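Hurnora Helper Arms: a kitchen robot explained for curious people (ages 7 and up)

Posted 13 September 2022 in Things That Move

Have you ever been told to lay the table when you were right in the middle of something good? I have. I was usually halfway up a tree. So when I heard you could get a set of robot arms for practising kitchen jobs, I wanted to know everything. Would it fetch my plate? Would it find my favourite mug? Would it drop the lot on the floor?

The set I went to look at is called the Hurnora, and it's made for schools, clubs and science centres. You don't buy it to keep in your bedroom (sorry!). A grown-up orders it, somebody comes to fix it to a big strong table, and then a whole class can take turns giving it jobs. I've spent a good long while poking my nose into how it works, and I'm going to tell you what I found out, including the bits I didn't like.

First, a few words you'll need

An arm is an arm, you know that one. A robot's arm has joints, just like yours has a shoulder, an elbow and a wrist. Each joint has a motor tucked inside it. When the motor turns, that bit of the arm swings round.

The thing on the end, where your hand would be, is called a gripper. Grippers come in all sorts of shapes. Some have suckers like an octopus, and some have soft puffy fingers that blow up with air. The Hurnora's gripper is the plain kind, with two fingers that move together and apart. Try it yourself with just your thumb and one finger. Pick up a pencil. Easy! Now pick up a dinner plate that's lying flat. Not so easy, is it? You have to get one finger underneath, or pinch the rim.

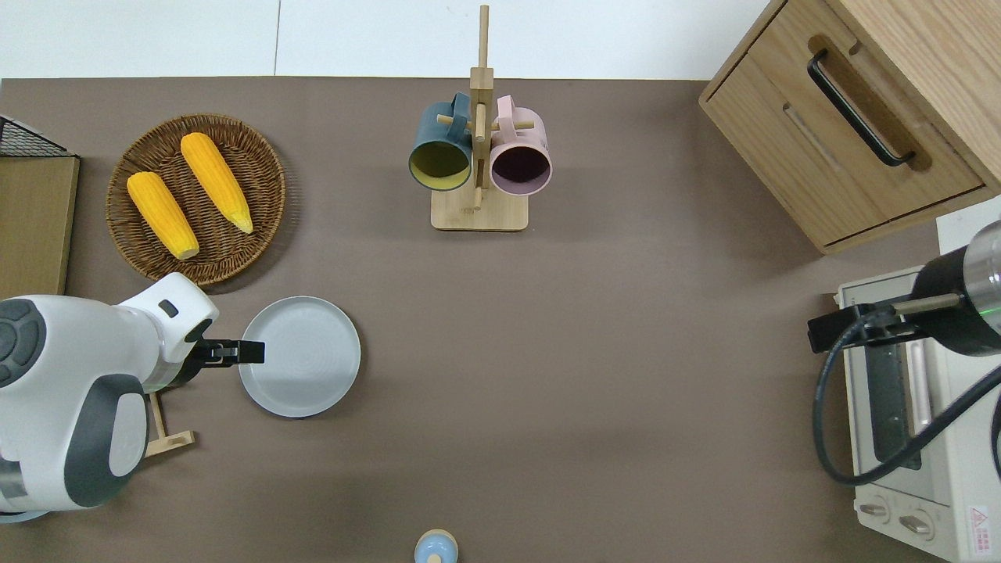 Plates are one of the hardest things to start with, so of course everybody wants to start with plates. The trouble is that a plate is wide and a gripper is small. No robot hand of this size can wrap itself round the whole thing, so the arm has to come in at the edge. You can see the left arm doing just that, with its two black fingers open and level with the rim of the plate. If it's a bit too high it will close on thin air. A bit too low and it will bump the table. I find this part properly nerve-racking to watch, like someone playing that game with the wooden blocks.

Mugs are friendlier. A mug has a handle, and a handle is a lovely thing for a two-fingered hand to hold. But if the mug is hanging on a mug tree, the robot can't just pull it towards itself, or the whole tree comes too. It has to lift and slide, so that the handle comes off the peg. You do that without thinking. A robot has to be shown, or told, every single bit of it.

How does it know what to do?

There are two ways of giving the Hurnora a job.

The first is called Plenen, and it's a program you use on a laptop. You get little coloured tiles on the screen that say things like MOVE, OPEN, CLOSE and WAIT, and you put them in a row. If you've ever made a cartoon cat walk across a screen you'll get the hang of it in no time. I made a row of tiles for moving a plastic cup from one side of the table to the other, and I forgot to put in OPEN at the end. So my robot carried the cup all the way across and then stood there holding it, as if it wanted to keep it. I had to go back and add the tile.

The second way is showing. A grown-up switches the arm to its floppy setting, and then you can take hold of it and move it gently yourself, a bit like helping a baby wave. The robot remembers where you put it. Press the button and it does the same moves again on its own. I liked this way best! You can feel how the joints all have to work together, and you find out quite quickly that there are places the arm simply can't get to. 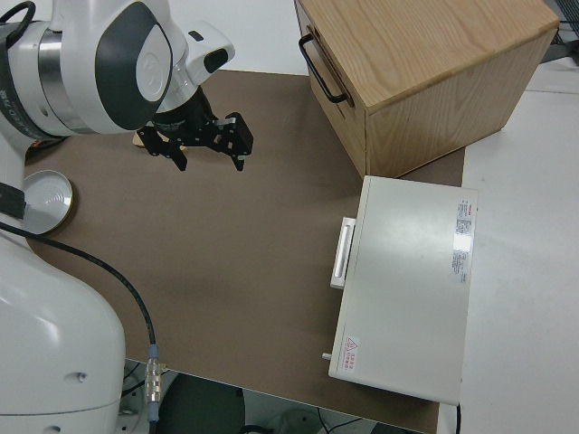

You can mix the two ways as well. I'd start by showing, to get the big moves in, and then open Plenen and fix the fiddly bits. That's what I ended up doing for nearly everything. The program lets you slow down one part and leave the rest at full speed — very handy when the arm is getting close to something that might break.

Something to try at home, no robot needed

Put a bowl and a spoon on the kitchen table. Now ask a friend to be the robot. They have to shut their eyes and do exactly what you say, and nothing else.

Say "pick up the spoon" and your robot friend should say "What's a spoon?" You have to say things like "move your hand forward a little" and "stop" and "go down" and "close your fingers". Then see if you can get the spoon into the bowl.

Swap over when you've done it. Write your instructions down if you want to try again tomorrow, and see if the same list still works when you've moved the bowl.

(It won't! And that's a big problem for real robots too. If the robot has only learned a list of moves, and somebody shifts the plate, the robot goes to where the plate used to be.)

So how does it manage when things move?

It needs to look. The Hurnora can be used with cameras, and the makers sell an extra called Sellura that helps it make sense of what the cameras see. A camera picture is only lots of tiny coloured dots to a computer. Sellura goes through the dots and looks for shapes it has met before, such as a circle that might be a plate.

It comes with 71 kitchen things already learned. When I tried it, it was very good at bowls and spoons. It was less good at my own odd mug, the one shaped like a hedgehog, and I don't blame it. You can teach it new things by putting them on the table and turning them a bit between pictures. The instruction book says to take lots of pictures from different sides, and I was lazy and took a few, and then it thought the hedgehog was a bread roll. When I did it properly it worked much better.

The colour of the table matters too. If you put a white plate on a white table, it's harder to find the edge. That's true for people as well, if you squint.

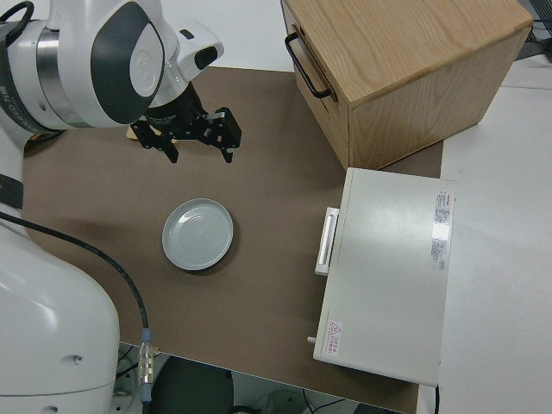
Light makes a difference in the same sort of way. Bright sun through a window can make a shiny patch on a plate, and the computer may think the shiny patch is a thing all by itself. Pull the blind down and try again. I know that sounds like cheating, but people who work with robots do this sort of thing all the time.

Is it safe?

There's a big red stop button in the kit, and the rule is that a grown-up stays next to it whenever the arms are switched on. The arms also stop if they push against something harder than they expected to. I tested this with a cushion, and yes, it stopped.

You still have to be sensible. Tie long hair back. Keep your hands off the table when the arms are moving by themselves. Don't lean in to rescue the plate, even if it's about to fall! Press stop and let it fall. A plate is only a plate.

What's it like to listen to?

I was asked this by a reader after my page on robot lawnmowers, so I made sure to listen. It hums. When both arms go at once you get two hums, and they don't quite match, so it sounds like two people who can't agree on a tune.

The bits I didn't like

It's slow. If you're hungry, lay the table yourself.

The lessons that come with it are called the Rawashdeh Cards, and there are lots of good ones, but the first few are too easy and then card 7 is suddenly very hard. I got stuck on it. It wants you to pass a spoon from one arm to the other, and you have to get one hand to let go after the other has got hold, and if you're even slightly early the spoon goes clang. I heard that clang a lot. I'd like another card or two before it.

It's expensive as well, and that's why it's for schools and clubs. A school can borrow one for a week for £852, or for £1328 if they want somebody to come along and run the lessons. Sellura is included in both. That's a lot of cake sales. If two schools near each other want it, they're allowed to share the week between them, so it might be worth asking your teacher whether there's another school to ask.

Would I have another go?

Yes please! I'd like to try food next. Corn on the cob looks fun because it's long and easy to get two fingers round, but it's bumpy too, and I want to know if the bumps help the gripper hold on or get in the way. I think they'd help. Have a guess yourself, and write down why you think so.

The makers say new cards are coming in June, with some washing-up jobs in them. I've asked whether the arms mind getting splashed and I'm still waiting to hear.

Words to remember

Joint: a place where the arm can bend or turn.
Motor: the part inside that does the turning.
Gripper: the robot's hand.
Program: a list of instructions for a computer or a robot.

Next time: how does a lift know which floor you're on?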